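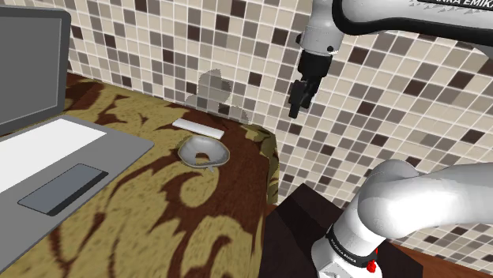 *Franka arm in the simulator, gripper over the table, laptop on the left*

**Flavitz open day: who went?**

**tilegrout_tam** · April 17, 2024

Okay so I finally made it out to the Flavitz open day and I have to gush a bit! I went mostly for the free sausage and stayed until they started stacking the chairs. The simulator demo was my favourite (that's one of their setups up top, damask tabletop and all). Suqin Lu ran it and she was lovely, she let people yell out where the gripper should go next and then typed it in. My kid got it to pick up a dish on the third go and has been unbearable ever since.

Did anybody get into the afternoon session? I had to move the car.

**servo_dad**

Went, bit disappointed to be fair. I drove 5 hours to look at robots and the main demo was on a screen. I can watch a screen at home.

**tilegrout_tam**

Five hours! Okay, I'd be grumpy too. But the real arm was in the back bay, did you not go through?

**servo_dad**

Queue was out past the bike racks. Gave up and had a pie.

**mk_cai**

I did the afternoon. Svend Briem talked about how they practise everything in sim first, and they'd done 3,000 runs of the one pick before they tried it in the bay. They swap the tabletop colours and the wall between runs so it doesn't get too used to one kitchen. I thought that was the best bit of the day, and I was a real grump about sims before.

**loosewire**

Yeah, I'm with servo_dad on this one. Swapping wallpaper is fine but a sim doesn't give you a sticky bench or a cable that's caught on something. I asked Svend about friction and got a pretty woolly answer.

**mk_cai**

He did say they were still working on contact! You asked right when the mic was cutting out, I was behind you.

**loosewire**

Fair enough, I missed half of it then. Still reckon it needed more time on the actual arm.

**tilegrout_tam**

Can I ask a dumb one. Why does the laptop in that setup have no letters on the keys? It's just a white rectangle. The chequered tiles behind it look so fancy and then the keyboard is blank, haha.

**mk_cai**

Not dumb. If the job isn't typing you don't need keys, so people often keep the model simple. The screen's plain grey too.

**servo_dad**

See, I'd have liked someone to tell me that on the day. There wasn't one sign up.

**jostadano_jen**

Cuiping Shao is collecting feedback for the next one, which is in November over at Dorari. I've sent her "signs" and "shorter queue for the bay". Anything else?

**loosewire**

A working mic.

**servo_dad**

More pies. And I'll go again if the arm's out front.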